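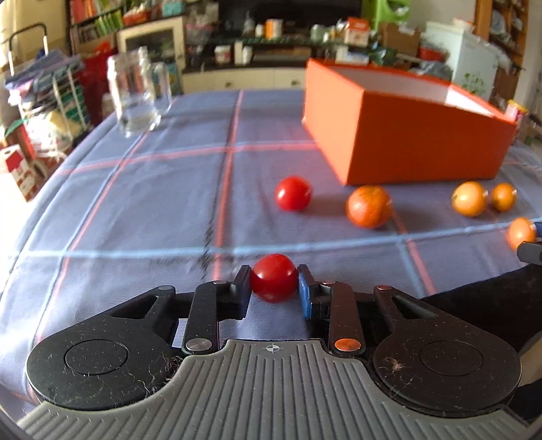 Cherry tomato held between the two fingers, with citrus fruit and an open box on the table.

Household Chores and Machines: Frequently Asked Questions
Maintained by Adaeze Ekpo, Farholm. Last revised Wednesday, July 24, 2024.

Can a machine put away fruit yet?
Under limited conditions, yes. One table, one box, fruit spread out with space between pieces. Performance drops when items touch or roll.

Why start with tomatoes and oranges?
They differ in size, skin and stiffness. A grip force that is safe for an orange may split a ripe tomato, so the controller has to set force per item.

What counts as a success?
The item ends up inside the box, unbroken, on the first attempt. A second attempt is logged as a retry and reported separately.

How many demonstrations does one chore need?
Our Trernlow task set uses 400 for sorting produce. Folding towels needed 1000 and is still unreliable. Wiping a counter needed 195.

Does a messy room matter?
Yes. Models trained on bare lab benches do poorly in a lived-in kitchen. Patterned cloth, glass and window light all cause detection errors – glass most of all.

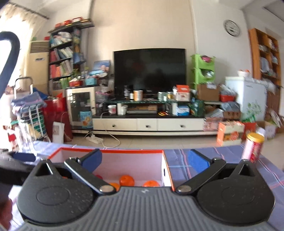
Open jaws over the box, four mandarins inside.

Is releasing an item easier than picking it up?
Usually, but a box adds walls. The fingers must clear the rim, open without hitting fruit already inside, and back out along the same path.

Are shop-floor jobs further along?
Yes. Parts are identical and fixtures hold them in place. The Plallitz packing cell handles up to 64 part types, all of them known in advance. A kitchen offers no such list.

When can I buy one?
We do not give dates. Single-chore machines will come before general ones. Loading a dishwasher with mixed dishes is not solved.

Who do I contact about the test protocol?
Chiamaka Adebisi at the Odukoya office. The June version of the protocol is obsolete; please request the current one.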